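Framing days return to Oda with longer hours and a free backing board service

Feb 1, 2018

The framing room on the ground floor of the old Valeck building in Oda has reopened for the season, with longer hours and a new service for people whose photographs have been sitting in drawers and envelopes.

Residents can bring in prints, choose a plain wood frame and have the two put together the same day. The charge covers the frame and the glass. The backing board and the fitting are free through the end of the month.

Guangming Yin, who runs the room, said demand last year went well past what had been planned. The room framed 1759 prints over the season, against 800 the year before. Most were family photographs. A smaller share were prints from the town archive, which had been stored flat in boxes after the library moved.

"People came in with one picture and went home and found ten more," Yin said. "We ran out of the larger backing boards twice, and the second time it took two weeks to get more."

The room has ordered ahead this year. Stock on hand includes 116 frames in the larger size, with more of the small and medium sizes on the shelves. All are light wood with no stain or paint. Black frames were offered last year but few were taken, and they have been dropped.

Glossy prints with a white border are the easiest to handle, Yin said, as the border gives the frame something to cover without hiding any of the picture. Borderless prints can be framed too, but a narrow strip is lost on each side. Anyone who does not want that should ask for a mat, which costs extra and adds a day.

Prints should be brought in flat. A folder or two pieces of cardboard taped together will do. Rolled prints are accepted, but they have to rest under weight overnight before they can go behind glass, and the owner will need to come back for them.

The room also repairs frames that have come apart at the corners. Yuto Higuchi, a former cabinetmaker who works at the repair bench, said the usual trouble is old glue. He cleans out the joint, glues it again and leaves it in clamps until the next day. Frames with cracked glass can be left as well, though odd sizes have to be cut by a supplier in Uvus.

Higuchi asks people not to hang a repaired frame for two days. He also asks them to bring the hanging wire if they still have it.

Frame, print and backing at the Oda framing room:
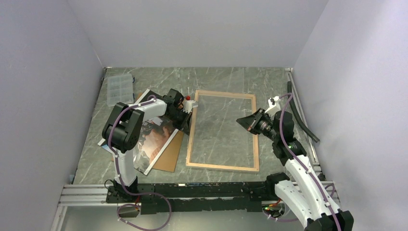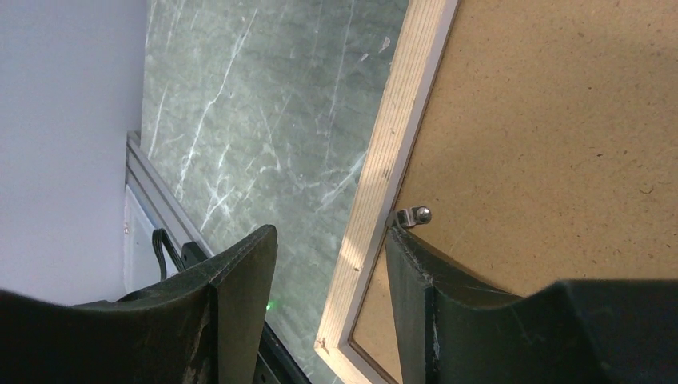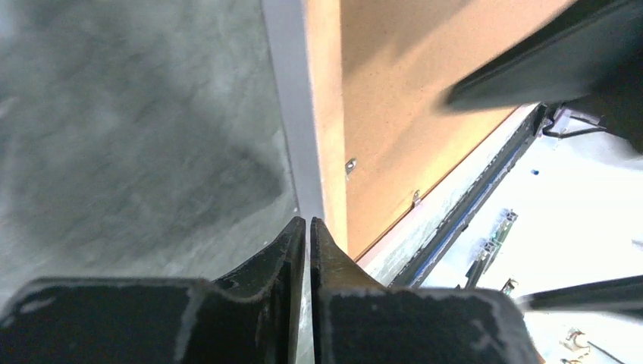
The archive part of the work is paid for by a grant from the Cosisari fund, which gave 3205 to the room for frames and glass. The money cannot be used for private orders, and the two are kept on separate shelves and logged in separate books. Archive prints that have been framed will hang in the stairwell of the town offices, starting with street views and school groups.

A first set went up last spring. Several visitors recognized relatives and wrote in with names, and the captions have been corrected. Yin said anyone who can identify a person or a building in the new set should leave a note at the front desk with a phone number.

There are limits on what the room will take. Oil paintings, textiles and anything larger than the biggest stock frame are turned away. So are prints that are stuck to old glass – the room does not have the equipment to separate them safely, and Higuchi said trying it at home usually takes the surface off the picture. He suggests having the print scanned through the glass and framing the copy.

Each visitor may bring up to four prints at a time. Orders of one or two are normally finished while the owner waits. Larger orders are ready by closing. Uncollected work is kept for six weeks, after which the room will call the number on the slip.

The new hours are 10 a.m. to 6 p.m., with the last prints accepted at 5. Last season the doors closed at 3, which left out most people with daytime jobs. Parking is behind the building, and the entrance on that side has a ramp.

A short class on cutting mats will be held later in February if enough people sign up. It is limited to eight places and runs two hours. Materials are provided, but those attending should bring a print they want to use. Names are being taken at the front desk.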